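共用トイレの清掃手順と便座裏の黒ずみについて

カテゴリ:施設管理・清掃
質問者:Valeriano Cabello
状態:回答受付中

当方、研修宿泊棟「Ostel」の衛生管理を担当しております。4月より清掃手順書を改訂することとなり、便器まわりの項目についてご教示いただきたく投稿いたします。

対象は、タンクと便器が一体となった白い陶器製の洋式便器です。洗浄はタンク上面の丸い押しボタンで行います。現行の手順書には「便器内をブラシで洗浄し、外側を拭き上げること」としか記載がなく、担当者により仕上がりに差が生じております。特に次の点について、ご意見を伺えますと幸いです。

1.便座と便ふたは、双方とも上げた状態で作業を開始すべきでしょうか。
2.便ふた裏の黒いゴム製クッションの周囲に汚れが残りやすいのですが、適切な清掃方法はございますか。
3.使用後のブラシを、そのまま収納容器に戻して差し支えないでしょうか。

なお、洗剤は中性のものに限定しております。酸性および塩素系の製品は、当棟の規程により保管しておりません。

回答1(回答者:Madhu Dwivedi)参考になった:55

同種の便器を備えた施設で手順書の作成に携わった経験から、ご質問の順に回答いたします。

1について。双方を上げてから開始してください。便座を下げたままでは、ふちの裏側にブラシが届きません。当施設では、便ふた裏、便座の表裏、便器のふち、便器内、便器外側の順としております。便器内に使用したブラシを便座に当てることは禁止事項として明記されるとよいでしょう。

2について。クッションの周囲は、中性洗剤を含ませた布を細く折り、根元に沿わせて拭き取ります。硬いブラシは樹脂の表面に傷を付け、かえって汚れが定着するおそれがあります。固着している場合は、湿らせた紙を数分間当ててから拭いてください。クッションを取り外しての清掃は、紛失や緩みの原因となりますので推奨いたしません。

3について。戻す前に、洗浄水でブラシをすすぎ、便器の内側で十分に水を切ってください。便座と便器の間に柄を挟み、毛先を内側に向けて置く方法もありますが、通路側に柄が突き出すため、利用者のいる時間帯には適しません。収納容器の底に水がたまりますので、容器自体の洗浄を週に一度、たとえば月曜日に定めておくことをお勧めします。

便器内の筋状の汚れは、水面より上から下へ向けてブラシを動かすと落としやすくなります。排水口付近は最後に行ってください。

回答2(回答者:匿名)参考になった:2

ブラシは消耗品ですので、早めに交換するのが最善と存じます。手順書の文言だけでは改善しないと思われます。

回答3(回答者:施設管理経験者)参考になった:79

回答1の手順におおむね賛同いたします。補足として、収納容器の設置位置も手順書に定めてください。便器の側面に密着させますと、床との境目に拭き残しが生じます。清掃時には容器をいったん移動し、床を拭いた後に戻すこととしております。

また、文章のみの手順書は解釈が分かれますので、各工程に写真を一枚ずつ添える方法が有効です。

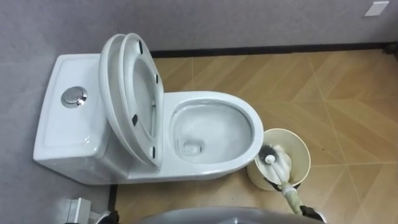
添付写真:便ふたおよび便座を上げた状態の便器と清掃用ブラシ(回答3)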